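4 Waschtisch herrichten (Bad, alle Zimmertypen)

Gilt für Haus Idar und Haus Balley. In Florkitz andere Armaturen, dort Blatt 8 nehmen. Stand September, Änderungen bitte an Lempi Lindqvist, nicht mit Kugelschreiber reinschreiben.

Vorher bereitlegen:
- Tuch blau (Becken), Tuch gelb (Stein), Tuch weiß trocken (Chrom, Spiegel)
- Neutralreiniger, fertig verdünnt, Sprühflasche Pelupessy 58
- weiche Bürste, klein
- Nachfüllbeutel für die Ablage, Seife, Müllbeutel

ACHTUNG: Kein Essigreiniger, kein Kalklöser auf die Steinplatte. Auch nicht »nur kurz«. Der Stein wird stumpf und das geht nicht mehr raus. Zimmer 272 musste deswegen nachpoliert werden.

4.1 Abräumen

1. Licht an, Tür offen lassen.
2. Alles Lose von der Platte nehmen. Gästesachen bei Bleibern: auf ein sauberes Handtuch legen, gleiche Reihenfolge, nichts zuschrauben, nichts wegwerfen.
3. Seifenschale anheben, drunter steht fast immer Wasser.
4. Fach unter dem Spiegelschrank kontrollieren. Ganz hinten ist es dunkel, also mit der Hand rein. Ohrringe, Kontaktlinsen, Ladekabel, alles schon gehabt. Fundsachen in den Umschlag, Zimmernummer drauf.

Grundstellung bei Abreise: Fach leer, Seifenschale rechts vom Hahn ganz hinten an der Wand, Ablage schwarz links auf der Platte, leicht schräg.
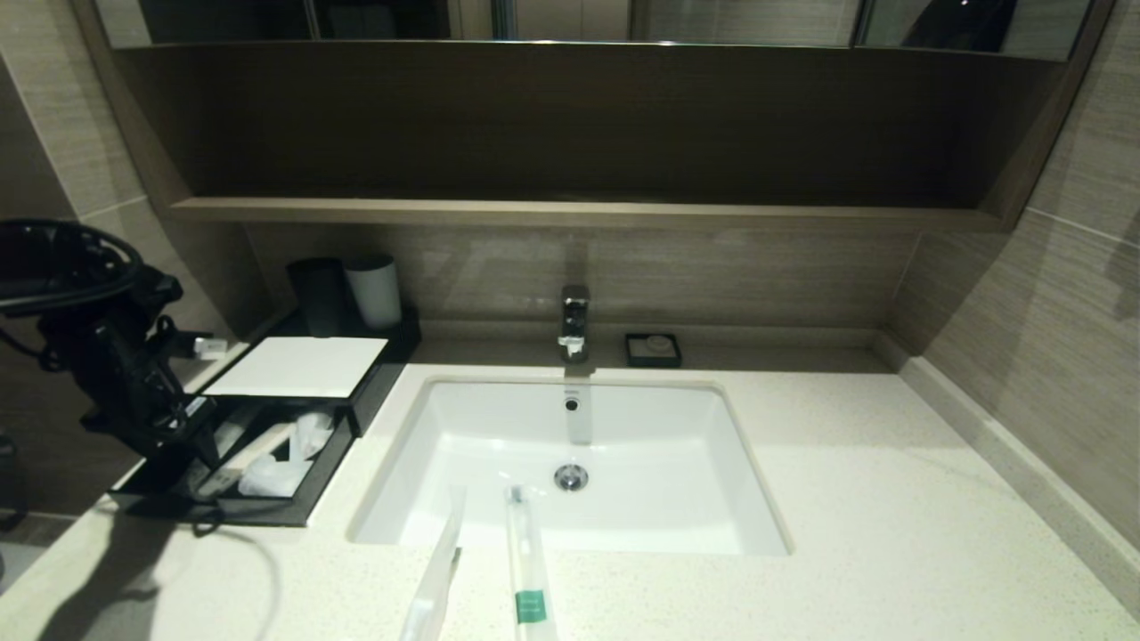
5. Haare trocken aufnehmen, bevor irgendwas nass wird. Sonst schmiert man sie nur rum.
6. Abfluss prüfen: Stopfen hoch, Wasser laufen lassen. Läuft es langsam ab, Meldung an Technik (Durchwahl 516), nicht selber stochern.

Hinweis: Bei Bleibern die angebrochene Seife liegen lassen. Bei Abreise immer neue, auch wenn die alte noch gut aussieht.

4.2 Becken und Platte

1. Becken einsprühen, kurz einwirken lassen, in der Zeit den Spiegel machen.
2. Spiegel von oben nach unten, weißes Tuch. Kein Reiniger direkt aufs Glas sprühen, läuft sonst hinter die Kante.
3. Überlauf mit der kleinen Bürste ausbürsten, einmal rundherum. Wird gern vergessen!
4. Becken mit blauem Tuch auswischen, Ecken nicht auslassen, dann klar nachspülen.
5. Unterkante der Platte innen im Becken abfühlen. Da sitzt Zahnpasta die man von oben nicht sieht.
6. Platte mit gelbem Tuch, von hinten nach vorn. Auch den schmalen Sockelstreifen an der rechten Wand.
7. Hahn trocken nachreiben bis keine Tropfen mehr zu sehen sind. Hebel zur Mitte stellen.

VORSICHT: Blaues Tuch nie auf die Platte, gelbes nie ins WC-Bereich. Tücher nach jedem Zimmer wechseln, auch wenns eilt.

4.3 Beutel

Beutel kommen erst auf die Platte wenn sie trocken ist. Feuchte Beutel kleben am Stein und die grüne Schrift kann abfärben (in Haus Balley passiert, mehr als 8 Stück weggeschmissen).

1. Beutel am zusammengedrehten Ende anfassen, nicht in der Mitte drücken.
2. Loch oder Riss? Aussortieren, Rest vom Karton auch anschauen.
3. Vor dem Becken ablegen, nicht auf dem Beckenrand. Rutscht sonst rein.
4. Auseinanderziehen, glatt streichen, Schrift nach oben.
5. Zusammenlegen und in die Ablage. Passt er nicht, nochmal auf und schmaler falten. Nicht stopfen. 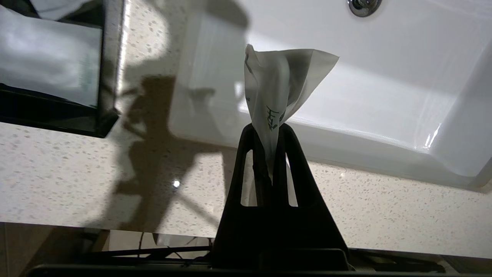 4.4 Kontrolle zum Schluss

1. In die Hocke gehen und flach über die Platte schauen. Von oben sieht man auf dem gesprenkelten Stein gar nichts, keine Krümel, keine Fäden, keine Schlieren.
2. Vorderkante mit dem trockenen Tuch abziehen. Tropfen laufen sonst runter auf die Front vom Unterschrank, und Holz quillt.
3. Hersteller-Schriftzug hinten im Becken muss frei sein, kein Kalkrand drumherum. Die Hausdame schaut da als erstes hin.
4. Stopfen zu, wieder auf, wieder zu. Klemmt er: Meldung 516.
5. Schnipsel, Folienreste, Papierstreifen vom Auspacken einsammeln.
6. Licht aus, Zimmer auf der Liste abhaken, Kürzel.
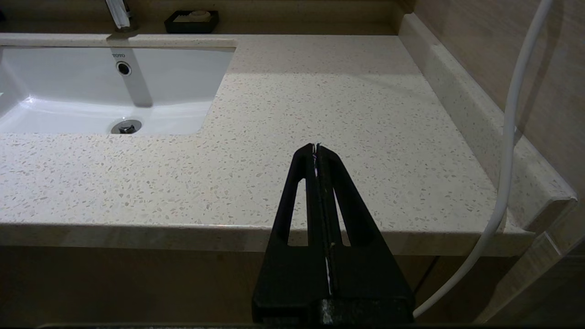 Abb. 4-3: Becken mit Überlauf und Abfluss, Platte bis Vorderkante

4.5 Häufige Fehler

Schlieren auf der Platte: zu viel Reiniger oder Tuch schon voll. Mit klarem Wasser nachgehen, trocken reiben.

Grauer Rand am Abfluss: Kappe nicht mit gewischt. Bürste, Neutralreiniger, kein Schwamm mit rauher Seite.

Seife klebt in der Schale: Schale war nass. Neue Seife nur in trockene Schale.

Geruch aus dem Überlauf: Warmes Wasser durchlaufen lassen, danach Meldung. Joonas Hämäläinen hat die Liste mit den Zimmern wo das öfter ist, hängt im Wäscheraum neben der Tür.

Weiter mit 5 Dusche und Glaswand.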